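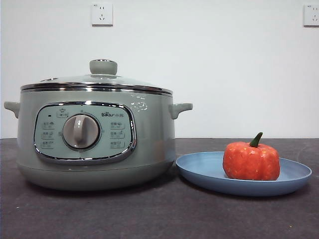 Plondalard Shared Kitchen – Equipment and Room Fit-Out
Progress report, November
Prepared by Ritu Yadav for Hannelore Böttcher, Lemerton Fund

1. Position at end of period

Fit-out of the demonstration counter is complete. The dark countertop is installed, and the wall behind it has been painted plain white, as set out in the revised plan. Electric cooking pots have been selected in place of a fixed range. This removes the need for a new extraction duct and keeps the room within its present electrical supply.

2. Cooking pots

The approved model is a wide electric pot with a domed glass lid, two side handles and a rotary dial on the front panel. The glass lid was a condition of the specification: tutors need learners to check the contents without lifting it. The dial was preferred to touch controls after comments from the Sunday group, several of whom cook with damp hands or have limited grip.

Three pots have been ordered through Karaca. The first has been accepted; the other two are due before the next report. Cost to date under this heading is $554 against an allowance of $595. The balance is held for a spare lid.

3. Tableware and teaching items

Light blue round plates have been chosen for the counter, as they show up clearly against the dark surface. This was requested for learners with low vision. Pumpkin is the set ingredient for the autumn unit, and the counter is dressed to match.

4. Sessions

The room opened to one group during the period, with 20 places, all filled. Sessions covered soup, rice and steamed vegetables. Written recipe cards were too dense and are being reset in larger type by Datuvov.

5. Open items

Sockets at the left end of the counter share a circuit with the water heater. Until they are separated, only one pot may be run there. The electrician's quote is pending.

Shelving for lids – not in the original scope – is requested under the minor works line. A drawing will follow.

Approval is sought for the shelving and for carrying the unspent pot allowance into the next period.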